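## 4. Teaching the clear-object grasp (Testetti wrist view) 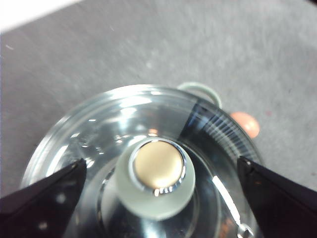 *Figure 4-1. Wrist view with both fingertips on the clear glass base, gold-capped neck slightly left of center, lower half.*

Clear glass is the most fun you can have with this method, and it's where the Testetti policy earned its place in the Flotunen package. Depth readings on glass are mostly junk. The wrist view still has plenty to work with: the bright arcs along the rim, the frosted neck, the cap. Our policy learns the grasp from those cues and from the finger positions, with no depth input at all.

You will record your own demonstrations, add them to the base set of 3,353 that ships with Flotunen, and fine-tune. Finish sections 2 and 3 (mounting and hand-eye calibration) before you start.

### 4.1 Set up the work surface

1. Lay down the gray speckled mat. A plain white table also works, but the rim highlights get lost against it and training takes longer.
2. Put the glass object within reach of the arm, standing on its base.
3. Add one or two other small objects nearby. In Figure 4-1 there's a pale green ring-shaped one and a rounded orange-peach one past the rim. Look closely and you'll find faint orange reflections in the glass too. We love these! A policy trained with colored neighbors copes much better when somebody rearranges the table.
4. Turn on the room lights you plan to use later. Leave the exposure on **Fixed**.

> **Note:** Don't try to get rid of the highlights with a diffuser or a polarizing filter. They carry most of the shape information. We tried a filter in February and the grasp scores dropped right away.

### 4.2 Record demonstrations

1. Open the **Record** tab and choose **Kubíček / top-down**.
2. Guide the arm by hand until the wrist camera looks nearly straight down on the object.
3. Lower the open gripper so the fingertips sit on opposite sides of the base, at its widest part.
4. Close slowly with the foot pedal. Stop when the force readout turns green.
5. Hold for 2 seconds. The recorder marks this stretch as the contact phase.
6. Open, back away, and press **Keep** or **Discard**.
7. Turn or shift the object and go again until the counter reads 176.

> **Caution:** Keep the closing force at or below the glass preset. Thick rims look sturdy and can still chip at a point contact. Wear eye protection for every recording, including the practice runs.

The object doesn't need to be centered. Off-center views are welcome, and so are views where part of the base runs out of sight. Keep those.

### 4.3 Fine-tune

1. Click **Merge** to combine your recordings with the base set.
2. Choose the Helton encoder. The older one is still in the list for people repeating our first experiments.
3. Leave **Mask reflections** off.
4. Press **Train**. You can close the window; the job keeps going.

When training ends, open the saliency viewer and step through a few contact frames. This is my favorite part of the whole process. Early checkpoints light up all over the cap, which makes sense, as it's the easiest thing to find. Later ones spread out along the rim toward the fingertips. If yours stay stuck on the cap, record more runs with a different object and merge again.

### 4.4 Check the result

Run **Evaluate** with the arm at its slowest speed and one hand near the stop button. In our own test the fine-tuned policy completed 961 grasps before we stopped counting and went back to improving the approach path.

> **Note:** That test used one mat and one lighting setup. Expect lower scores on a surface the policy has never seen, and please send us the logs. Odd failures are very welcome.

Section text last changed 16th May. For opaque objects, skip to section 5.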